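Patterned walls and what they did to our policy

Posted Jun 21, 2023

The ablation finished overnight, so I can write up the wallpaper question before I forget the details.

Qistina Ismail asked back in September if our two-arm policy was learning the dishes or learning the room. We'd been training against plain white walls, and success dropped badly whenever anyone moved a cell. So we split the demos. One set kept the white background, the other was recorded with printed panels on three sides, swapped between sessions. Both sets had 1000 demonstrations, with the same operators and the same network.

On walls neither policy had seen, the plain one finished 9 per cent of its trials and the patterned one 67. I expected a gap, though a smaller one. Colour jitter and random crops on the white set closed very little of it.

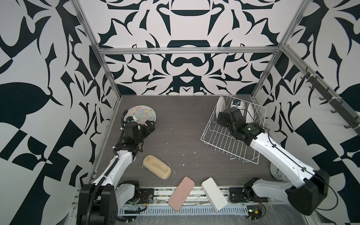
The tasks are all plate and rack work, with clutter left on the table. Sponges get moved between episodes and I don't standardize where they land. Grasping at the rim is still the weak spot for both policies, and the panels made no difference there. Most of the failures I've gone through are the fingers closing too early.

Next I want to pool everything, 3350 episodes counting the older Tondari runs, and see if the plain data still helps once it's mixed in. The config is on the group drive under Zikement.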